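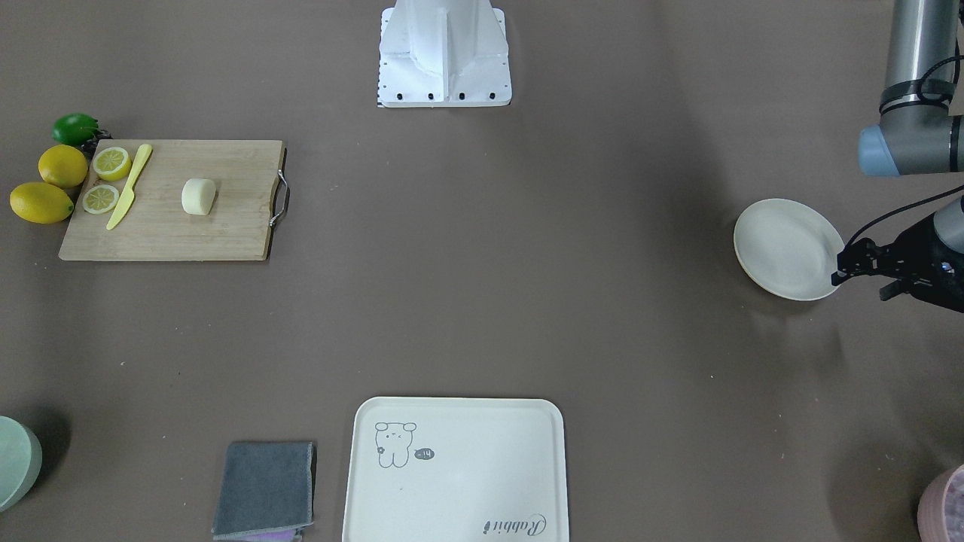

Chapter 2: What a Fuel Economy Figure Is Worth

May
By the course authors

Search this book Go

Every new car is sold with a fuel economy figure, and most drivers learn within a month that they can't match it. The usual excuse is traffic. A better place to look is the test itself, which is run indoors, on rollers, to a fixed pattern of speeds. Take a lemon cut in two on a wooden board: both halves come from the same fruit, yet nobody would promise you the same spoonful of juice from each. Car makers make that sort of promise every day, for thousands of cars at once, and print it in bold.

Consider the Plomeo, a small diesel hatchback whose brochure claimed 74 miles per gallon. Its maker, Platier, did not lie. The car did reach 74 on the rollers, with narrow tyres, no passengers and the heater off. The owners who wrote in to complain were getting figures closer to those of the model it replaced. Were they all bad drivers? Platier hinted as much, and offered them a leaflet on gentle braking.

We should be just as wary of the cures. The Shim, a plug-in box sold to Plomeo owners, promised a saving of 20 per cent. The evidence was a table of 201 letters from pleased customers. Letters are not tests. People who have just paid for a gadget tend to drive more gently for a while, and people who feel cheated often don't write at all. When the Cevness proving ground ran the same car with and without the box, the gap was smaller than the gap between a warm morning and a cold one.

In this chapter we work through the test cycle stage by stage and ask what each part leaves out. Keep a brochure beside you, and a pencil. Section 2.1 begins with the tyres.

Shares 20 Comments 2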